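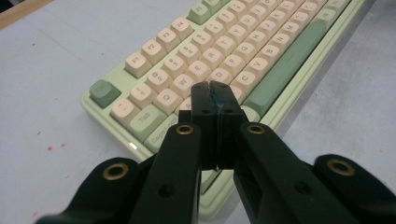 May, evening

Back in the tower at Dollidham for the second round on the clock. Arrived after lunch with the key from the parish office, signed the access sheet, and went up by the north stair. Sebastián Palma was already on the landing with the lamp. The stair has 133 steps to the clock chamber and the light switch is still dead above the first turn.

State of the movement: two-train, flatbed, signed Espinoza on the setting dial. It has been stopped at ten past four for longer than anyone in the office can document. The going train turns freely by hand once the pallets are lifted. No broken teeth. The escape wheel has light wear on the leading faces, within what I would leave alone. Pivots are dry and scored on the third arbor only. Old oil in the barrel bearings has set to a brown varnish and came off with a wooden scraper and solvent.

The pendulum is the real question. The suspension spring is kinked 30 mm below the chops and must be replaced before any trial. Lorena Huenchumán measured the effective length twice and got a figure that does not match the train count. Either the bob was swapped or someone has altered the rod. I favor the rod. There is a brazed joint near the top with file marks that look much newer than the rest.

Found behind the weight chute: a tin box holding 21 winding slips, in pencil, each with initials and a time. The last few times slip later and later in the day, then the slips stop. Left them in order and wrapped the box in acid-free tissue. They go to the archive at Uvine, with a copy to the parish office.

Permission is still the weak point. The clock belongs to the town, the tower belongs to the church, and the stair is maintained by neither. The town's letter allows "inspection and cleaning." I read cleaning as including the removal of the spring. Sebastián does not. We agreed to leave it in place until there is something in writing.

Costs so far: 2,000 for the two visits, mostly scaffold hire from Skorno. The new spring is extra.

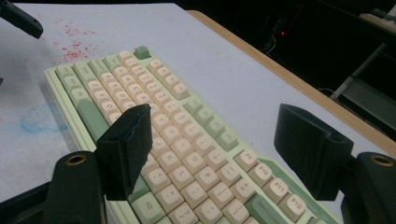

Train count, for the record, was checked by two of us independently, and both sheets agree. I typed them up tonight along with the pivot measurements. The green Alt key and the cream letter keys now have a trace of graphite on my mind if not on their tops, as I washed twice before sitting down. Still to enter: the strike train, the fly, and the hammer clearances. The hammer tail has been wired back with fence wire — three turns, twisted clockwise — and the bell has not been touched.

Next visit: bring the feeler gauges, the long mirror, and a bulb for the stair. Ask Lorena for her second length sheet. Call the office about the letter before noon.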